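Home Threads Topics About Log in

Teun Baert
October

1/ I am putting a processor back into an old desktop this evening. The computer comes from the office of Custeo, where it stood under a desk for 10 years. I paid nothing for it, only the bus to Vilwood.

2/ First advice: take out the cooler slowly. The old paste was like dry toffee. I turned it a little left and right for 3 minutes before it let go.

3/ Clean the metal lid of the chip with alcohol and a coffee filter. Kitchen paper leaves small hairs, I have learned this already.

4/ My neighbour Mousavi asked why I don't buy a new one. A new one costs 400 and this one only has to play music and keep my invoices.

5/ When the socket is open, please do not touch anything inside it. Open the lever, let the metal plate stand up, and hold the chip only by its sides.

6/ Look for the small triangle on the corner before you lower it. It must go in without pressing. If you feel you must push, stop and look again.

7/ The cooler comes after supper. I will write tomorrow if it starts.

Last updated: 14 hours ago

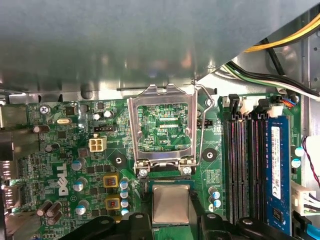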